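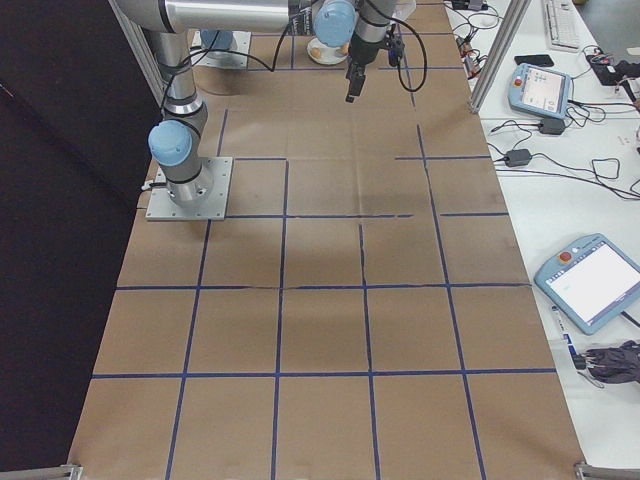 Brown kraft paper on a work table, marked off in squares with dark blue tape.

Kraft paper

Kraft paper is a strong, usually brown paper made from wood pulp by the kraft process, and it is one of those everyday materials that most people have handled since childhood without ever learning its name. The word comes from the German for "strength," and anyone who has tried to tear a grocery bag neatly across the bottom will understand why it stuck.

Manufacture

Wood chips are cooked under pressure in a strong alkaline liquor, which dissolves most of the lignin and leaves the long fibers in good shape. The pulp is then washed, pressed, and dried on large rollers. Softwoods such as pine and spruce are favored for their long fibers. The brown color is simply what is left when the pulp goes unbleached - a white version is also made, and it is common in flour and sugar bags.

A well-loved small producer was the Flivalik mill at Grullusville, which ran 2 machines and employed 288 people in its busiest years. Its heavy wrapping grade, sold under the name Punari, came in rolls of 690 feet and was a familiar sight on shop counters all over the county.

Uses

Bags, sacks, parcel wrap, and the outer faces of corrugated board take up most of the supply. Dressmakers draft patterns on it, painters spread it over floors, and schools go through a surprising amount of it for murals. It is also a handy cover for tables and benches, as it takes pencil and tape well and can be rolled up and replaced when it gets worn.

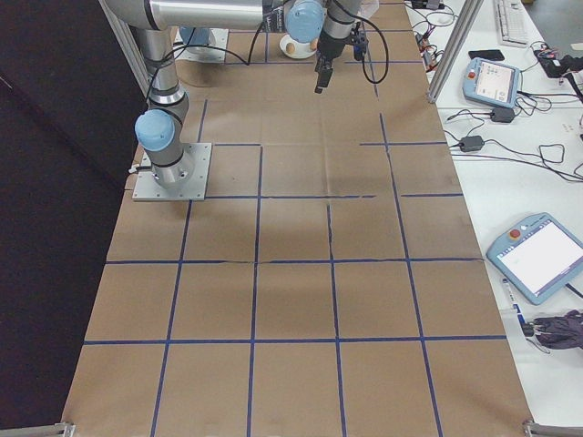 Recycling

Plain kraft paper is widely accepted for recycling and breaks down readily in a compost heap, though waxed or plastic-coated kinds should be kept out of both.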